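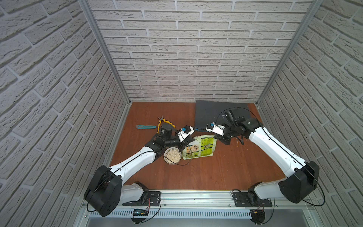
The founder of Millow does not want to be called a designer. She says so before her coat is off, and again twenty minutes later when the word comes up by accident.

"I cut coats," she says. "Designer is what they put on the invoice when they want to charge you double for the room."

It is a good line, and she has used it before. A version of it appears on the label's website, under a photograph of a sleeve. Millow makes outerwear, mostly wool, mostly long, mostly in colours that a paint shop would name after weather. A coat costs £547. There are 2 collections a year, although she prefers to call them "lots", and each lot is limited to 400 pieces. When they are gone, the company says, they are gone.

That last claim was one of the reasons for wanting to meet her. Last November's lot was gone by lunchtime, according to the label's own announcement. By February there were coats from it on sale again, in most sizes, described as "returned to us". So were they gone or weren't they?

She laughs, not very warmly. "People send things back. Do you want me to burn them?"

No, but a buyer who was told at noon to hurry might feel a bit foolish. She considers this for longer than I expected.

"Maybe," she says. "I'd have worded it differently now. Somebody else was writing the emails then."

She grew up in Gurnthorpe, over a dry cleaner's, and learned to sew by taking apart garments that customers had failed to collect. The shop kept them for a year and after that they were hers. She remembers a camel coat with a lining so badly put in that it had been glued along one side. "Glued! And it had a good name in the neck. I was fourteen and I thought, well, that's that, they're all at it."

Her first proper job was in the sample room at Lozano, where she stayed for six years and where, she says, she saw the same jacket approved, dropped, renamed and approved again across four seasons. She is careful about the place. Asked whether she left or was pushed, she says "both", then asks for that to be explained as a change of management. It was a change of management.

What she took with her was a dislike of the calendar. The trade still shows winter clothes in late winter and sells them in summer, and everyone in it will tell you over a drink how stupid this is. Few of them do much about it. Millow opens its wool lot in November, when it is cold, and its lighter one in April.

"It's not clever," she says. "You're cold, you buy a coat. My gran could have run it."

Fine, but Millow also took part in the trade shows last year, with a stand, a fragrance in the air and a printed booklet on thick paper in which the word "honest" appears on nearly every page. I had brought my copy. She takes it from me and turns it over as if checking for a price.

"The booklet was a mistake," she says. "The stand, no. I sold to two shops from the stand."

Does she see a contradiction in a label that complains about the fashion business and then rents floor space in the middle of it?

"Course I do. You can see it from the road. But I've got people to pay, and they don't get paid in principles."

On the cloth itself she is far better company. She talks about weight, and about why a heavier wool will hang straighter but tire the shoulders, and why she went back to a two-piece sleeve after a season of trying to save money with one. She pulls her own coat off the back of the chair to show where the armhole has been raised. The difference is tiny, less than the width of a finger, and it does change how the whole thing moves when she reaches across the table for the sugar. I tried it on. It was too small for me and still felt better than mine.

The coat she brought is the Grumby, the label's longest-running style, and the closest thing it has to a hit. It has a wide collar and deep pockets set slightly too far back, a decision customers write in about. She has no plans to move them.

"If they're further forward you walk about with your hands in front like you're carrying a tray. Put your hands where I've put the pockets. Stand up. See?"

I stood up. I am not certain I saw.

The website says a Grumby will last "a lifetime", a word that clothing firms have become very free with. The oldest one in existence is seven years old. I ask how she can know.

"I can't. Nobody can. I know what'll go first, the pocket edge and then the lining at the back of the neck, and we'll redo both." The repair costs £60, postage included one way. It used to be free. The change was made last spring and mentioned, as far as I can find, only in the terms and conditions.

"It was free and it was sinking us," she says. "Some of them came back with dog on."

She would not say how many repairs are done in a year, nor whether the firm makes a profit, except that it "isn't daft". She was equally short on the question of where the wool is spun. The booklet says "close to home". Pressed, she says the weaving and the cutting are done in this country and the spinning mostly isn't, and that she has never claimed otherwise. The booklet doesn't claim otherwise, strictly. It has a drawing of a sheep on a hill and leaves the reader to get on with it.

"You're very hung up on that booklet," she says.

I am, a little. The coats are well made and fairly cut, and they would sell to people who like coats without any talk of honesty at all. When I put this to her she starts doing up her buttons – there are five, real horn, she says – and looks at the clock over the counter, where it is nearly four.

"Who's going to read a booklet that says 'nice coat'?" she says, and goes out to find her van. The next lot opens in November, at nine in the morning. Returns will be listed separately this time, she says, with a note saying what they are.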